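# Conditioner on coated leather: does it do anything?

**tannin_index** wrote:

Splitting this off from the cleaning thread because it was taking over. The question is whether a conditioner does anything on pigmented (coated) leather, or whether it sits on the finish until somebody's trousers carry it away.

My position is that on an intact coating it does close to nothing. The finish is a film of resin and pigment with a clear topcoat. Water beads on it for the same reason oil does. If the product can't get through the film, it can't feed the fibers under it. "Feed" is a poor word anyway.

**halfround_awl** wrote:

Partly agree. The film isn't perfectly closed. Flex points open up microcracks well before you can see them, and every stitch hole is a route in. I've taken apart seat covers that were conditioned for years, and the reverse side was darker along the seams and nowhere else. So something gets in, only at the places where the film is already broken.

**tannin_index** wrote:

> the reverse side was darker along the seams and nowhere else

That could be body oil and sweat. Were there any unconditioned covers from the same set to compare?

**halfround_awl** wrote:

No. Fair point.

**M_Skoltside** wrote:

I run the upholstery bench at Skoltside. We see mostly coated corrected grain, and the usual failure is the topcoat wearing through at the front edge of the seat and on the arms. Dryness in the fiber is rare in a heated house unless the piece sits next to a radiator. What we do see a lot of is sticky finish from too much conditioner. Solvent carriers soften the topcoat, dust beds into it, and the owner scrubs harder.

Our care sheet says damp cloth, dry cloth, mild cleaner twice a year, no oils.

**greige_area** wrote:

Our Emthorpe three-seater came with a card saying to apply the maker's cream every month. Void the warranty if you don't, apparently. So who is right, the bench or the card?

**M_Skoltside** wrote:

Read the card again. Most of them say "clean and protect" and the cream is a water-based protector, basically a thin sacrificial topcoat. That is a different product from a conditioner, even though the shops put them on the same shelf. If it's a warranty condition, use it and keep the receipts. Monthly is more than I would do.

**greige_area** wrote:

You're right, it says protection cream. The ingredients are not listed.

**dustcap** wrote:

I'll argue the other side. I have used Zalleo balm on a coated sofa for 5 years, twice a year, thin coat, buffed off after an hour. No cracking, no tackiness. The matching armchair didn't get it and is visibly worse on the arms.

**tannin_index** wrote:

Is the armchair used as much as the sofa?

**dustcap** wrote:

More. It faces the television.

**tannin_index** wrote:

Then it's a wear comparison. I'm not saying the balm did harm, only that this doesn't show it helped. If you want a usable test, treat one arm of the armchair and leave the other.

**dustcap** wrote:

Nobody sits symmetrically either, but all right, I'll do the left arm from August.

**rubcount** wrote:

I did a small bench test on this. Offcuts of one coated hide, half of them wiped with Kao (the conditioner, solvent-free version), half with water. Left 40 hours, then dry rubbed with white felt under a fixed weight. At 1000 cycles there was no difference in color transfer. I let one pair run on to 1342, when the felt holder came loose, and still couldn't tell them apart. One hide, one product, no flexing, so don't read much into it.

**halfround_awl** wrote:

Flexing is the part that matters, though. Rubbing tests the film surface. Cracks start where the leather bends, and a conditioner sold for suppleness should be judged there. Do you have access to a flexometer?

**rubcount** wrote:

Not any more. I could clamp strips and fold them by motor, but keeping the fold radius constant is a nuisance.

**greige_area** wrote:

Follow-up, since the tufted pieces came up in the other thread. Ours is the cream leather one, with panels on the back and the seat cushions. What is the right way to clean the creases? A flat cloth skips straight over them.
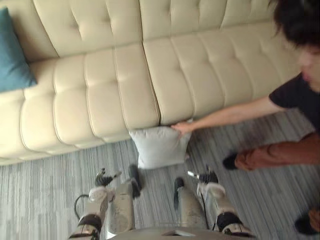 The card only covers flat surfaces. I've been using a soft brush dry, then a cloth over one finger, slightly damp, following the line of the crease. It takes a long time. Would a vacuum brush head be safe on the topcoat?

**M_Skoltside** wrote:

Vacuum with a soft brush head is fine on low suction. Check the bristles for grit first. Do it before any liquid, otherwise you push wet dust down into the fold and it dries there as a gray line. On light colors that line is the most common complaint we get.

For the damp pass, wring the cloth out until it leaves no visible water. Work on one panel, dry it, move on. Don't spray cleaner directly onto tufting. It runs to the low points and can get through the needle holes into the filling.

**halfround_awl** wrote:

And keep the protector out of the creases. It pools and goes white. I use a foam applicator on the high parts only.

**dustcap** wrote:

Disagree on that. The creases are where it bends. If the protector is worth using at all, it should go there too, just thinner.

**M_Skoltside** wrote:

In theory, yes. In practice people can't apply it thin enough in a deep fold, and removing the residue does more damage than skipping it. If you have the patience, an almost dry foam swab works.

**tannin_index** wrote:

Could we get the carrier type for each product people have mentioned? I'll start a table in the first post. Solvent or water, oil content if stated, and whether it was used on coated or aniline leather. Half of the disagreements in this section come from people talking about two different kinds of leather.

**rubcount** wrote:

Kao, water carrier, oil content not stated, coated. I'll look for the data sheet tonight.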